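Planning for the closet you didn't train on
An interview with Ulla Wallin, software lead at Rustad

Most of what Ulla Wallin's team writes never moves a motor. It sits between the perception stack and the joint controllers and decides, 12 times a second, which of several possible next moves the robot should commit to. The planner is called Grornance, and it has been running on the company's humanoid in Pidton since October.

Wallin came to Rustad from warehouse software, where she worked on route planning for carts. She says the two jobs have less in common than she expected.

"A cart has a position and a heading. If you get those right you are mostly done," she says. "With hands, you can know where everything is and still have no idea what will happen when you touch it."

The team chose storage furniture as its main test problem. Cabinets have flat walls, which depth sensing handles well, and they have hinges, edges and narrow gaps, which it handles badly. A planner that works near a cabinet has to reason about surfaces that move on a fixed arc and surfaces that don't move at all.

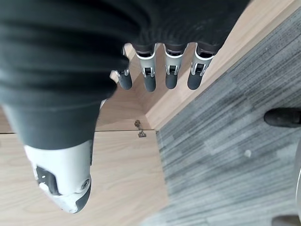 Contact is the part Wallin wanted to talk about first. Grornance treats every surface near the hand as something that may be touched, and it gives each one a cost. In early versions the costs came only from geometry, so a gray carpet and a wooden panel meeting along a straight line were handled as one continuous floor with a small step in it. Fingertips would head for the step. The current version takes a material guess from the wrist camera and keeps separate costs on each side of the line.

"It's a guess, and we store it as a guess," Wallin says. "The planner gets a label and a confidence. If the confidence is low, it slows down and goes in with a softer hand. We lost a lot of time before that by pretending we knew."

The wrist cameras have their own problems. The hand takes up a large share of every picture, and it changes shape as the fingers move. The team first tried to mask it out using the joint angles, but the soft covering over the back of the hand folds in ways the joint model doesn't predict. They now learn the mask from recorded motion, and retrain it each time a covering is replaced.

"Three of us worked on that mask for most of a summer," she says. "It's not the part people ask about at talks."

At the level above, the head camera supplies the overall layout. A separate module, Zustance, turns that view into a list of volumes: solid, open, unknown. Grornance plans arm motion through the open volumes and is allowed to enter unknown ones only at reduced speed. Shelves are a good check on this, as the space under a shelf is often unknown until the robot changes its stance.
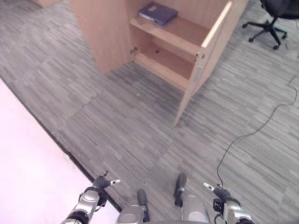

The open cabinet from the head camera, with a binder on the upper shelf and both of the robot's hands in view.

Walking and reaching are planned together, which Wallin describes as the most expensive decision the team made. The earlier system placed the feet first and then asked the arms to do what they could from there. It was easy to debug and it failed often. The joint version considers up to 50 stances for each reach and throws most of them away quickly.

"The feet were always where the walking code liked them," she says. "Then the arm would be four centimeters short and everyone would blame the arm."

She is less certain about how much of the work should move to learned policies. Rustad has one in testing that proposes reaches directly from images, and Grornance checks each proposal before it goes to the controllers. On a normal Tuesday regression run, the team replays 200 recorded reaches through both and compares them. Wallin reads the disagreements herself.

"Sometimes the policy finds a reach we would never have searched for, and it's fine. Sometimes it wants to put the thumb through a hinge. I'm not ready to take the checker out."

Hinges come up several times in the conversation. The planner represents a door or lid as a panel with one free angle, and it has to find the axis before it can use that. Two visible hinges on the same edge give it a line. With only one in view, it has to move the camera or try a light push and watch what the panel does.
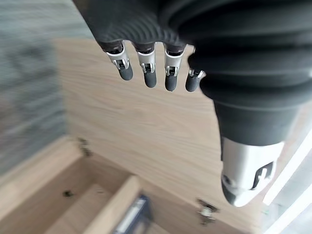 What comes next

The next release is mostly tooling. Wallin wants a replay viewer that shows the costs the planner was using at each step, next to the wrist and head video, so that a new engineer can see why a motion was chosen without reading the log.

"Right now you need one of us sitting beside you," she says. "I can read those logs, but it took me a year."

After that the team will return to objects inside compartments. Labels and dark covers still confuse the depth estimate, and the planner tends to treat a flat item on a shelf as part of the shelf. Wallin has a branch that handles the case in simulation. She has not run it on the robot yet.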